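用了一个秋天的 Plison 白色木纹餐桌：一篇啰嗦的使用感受

2025年1月4日　文／窗边的茶

先说结论吧，免得赶时间的朋友被我绕进去：这张桌子我喜欢，会继续用下去，但如果你家里有人爱喝浓茶、爱吃咖喱，又没有随手擦桌子的习惯，那我劝你再想想。好了，赶时间的朋友可以去忙了，剩下的人倒杯水，听我慢慢讲。

旧桌子是怎么退休的

我家原来那张餐桌是搬家时前房主留下的，深棕色，边角磨得发亮，一条腿短一截，底下垫了好几年的硬纸片。说实话它没做错什么，就是太大太暗了，往餐厅中间一放，整间屋子都跟着沉下来。冬天下午四点多就得开灯，不然连碗里是什么都看不清楚（有点夸张，但差得不远）。

去年夏天我开始看新桌子，看来看去留下两张：一张是 Trodska 的圆桌，样子秀气，我在店里围着它转了好久；另一张就是 Plison 这张长方形的白桌。圆桌输在靠墙放不方便，我家餐厅又窄，人从后面过都得侧着身子。最后在 Brarkbridge 家居店下的单，十月里送到的，到今天也算用过一季了，可以说点实在的。

送货和组装

送货师傅帮忙搬到客厅就走了，组装要自己来。纸箱不轻，一个人挪很吃力，我是和家里人一起弄的。说明书只有图没有字，图画得还算清楚，唯独装横撑那一步，左右两根长得几乎一样，我们装反了一次，拆下来重来，多花了不少工夫。整个过程大约80分钟，中间包括一次喝茶休息和一次找内六角扳手（在我自己的口袋里）。

螺丝我建议先全部带上劲，别急着拧死，等桌子翻过来站稳了，再一颗一颗收紧。我第一回就是心急，先拧死了一边，另一边的孔怎么都对不上，差点以为是次品，都打算打电话去店里了。装好以后四条腿很稳，我用力推了推桌角，没有晃。过了两个月又紧过一次螺丝，有一颗确实松了一点点，各位也可以记着这件事。

桌面到底是怎样的白

网上的商品照片总是拍得又白又亮，收到货之前我一直担心它像食堂的桌子。真正放到家里，才发现它的白是有内容的，上面有一层很细的木纹，淡淡的灰色，顺着一个方向斜斜地走。光线足的地方纹路浅得快要看不见，光线柔一点的地方反而清楚些。我有时候早上坐在那里发呆，就盯着这些纹路看，粥都凉了。

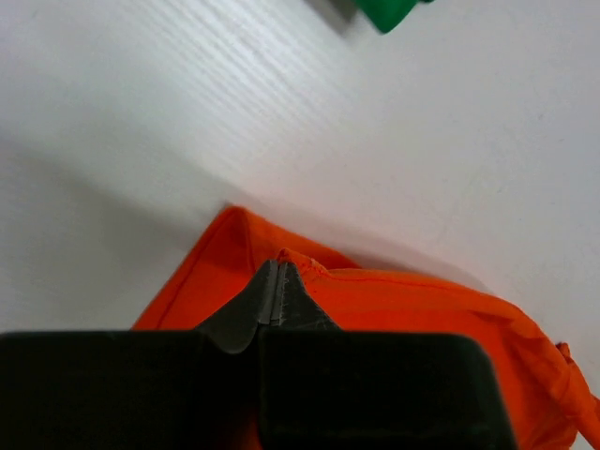
日常打理

白桌子的命门就是脏得明显，这个躲不开。我家这几个月遇到过的对手，大致分成这么几类。

面包屑、灰尘、橡皮屑：干布一抹就走，没什么可说的。不过白桌面上一点点小渣子都很显眼，眼里容不得沙子的人可能会擦得很勤。我婆婆来住的那阵子，一天要擦上好多回，我劝她歇歇，她说顺手。

茶渍和咖啡圈：当场擦，清水就行；过一夜再擦，就得请出一点小苏打，调成糊，敷一会儿，用软布打圈。我有一个咖啡圈是出门前忘了擦的，回来弄了两遍才干净。

酱油和咖喱：酱油还好，咖喱真的要小心。有一回滴了一滴姜黄很重的汤汁，我吃完饭才看见，擦完留下一个淡淡的黄点，过了好些天，才慢慢看不出来。现在吃咖喱我一定铺餐垫，用的是 Deschamps 的厚棉餐垫，洗过很多次也没怎么缩水，顺便夸一句。

圆珠笔：孩子写作业画出界的，酒精棉片轻轻擦可以掉。请先在桌子背面试一下，别一上来就在正中间用力。

至于热锅，我没有勇气试，一直用隔热垫，所以耐不耐烫这件事我给不了答案，抱歉啦。

尺寸和坐起来的感觉

我家平时三口人吃饭，坐得很松快；来客人的时候挤过7个人，胳膊肘会碰胳膊肘，菜要摆得有点技巧，但也热热闹闹吃完了。桌面高度对我刚好，我先生个子高，说再高一点点就更舒服。桌下的横撑位置靠里，翘二郎腿的人膝盖可能会碰到，坐端正的人没有这个烦恼（我属于前者，慢慢改）。

除了吃饭，这张桌子还兼着裁缝台、书桌和包饺子的案板。裁布的时候浅色桌面特别友好，划粉线和线头都看得清，以前在旧桌子上剪深色布，我眼睛要凑得很近。包饺子就差一些，面粉撒上去看不大出来，收拾的时候总觉得擦干净了，手一摸还是一层粉，得用湿布多走两遍。

不太满意的地方

桌边的转角稍微硬了些，做得再圆润一点就好了，家里有学走路的小朋友的话，建议配上防撞角。随箱附的脚垫也偏薄，我用了没多久就换成了毛毡的，现在拖动起来安静多了，楼下邻居应该也高兴。

还有就是这个白色会挑灯。我家原来的餐厅灯泡偏黄，晚上一开，桌子看着像旧了好几年，换成自然一点的光才顺眼。这笔灯泡钱不多，可买桌子的时候真没想到要算进去。

另外 Brarkbridge 的售后我联系过一次，问的是能不能单买一套备用螺丝。电话那头很客气，等了43分钟回电，告诉我可以寄，邮费自理。螺丝后来收到了，装在一个小信封里，现在躺在厨房抽屉，希望一直用不上。

适合谁呢

餐厅偏小偏暗、想让屋子亮一点的人家，我觉得很合适。喜欢在餐桌上做手工、看书、陪孩子写字的，也合适。要是你想找一张可以随便磕碰、几天不擦也看不出来的桌子，深色的会让你轻松许多。

价格我就不写了，店里经常有变动，我买的时候赶上了一点折扣，现在是多少得自己去问。椅子我还没有配，眼下坐的仍是旧桌子留下来的那几把，深棕配白，看久了竟也觉得还行。等哪天换了椅子，再来跟大家絮叨。

联系我请在留言板留言　|　文字与照片版权归作者所有，转载请先告知　|　返回顶部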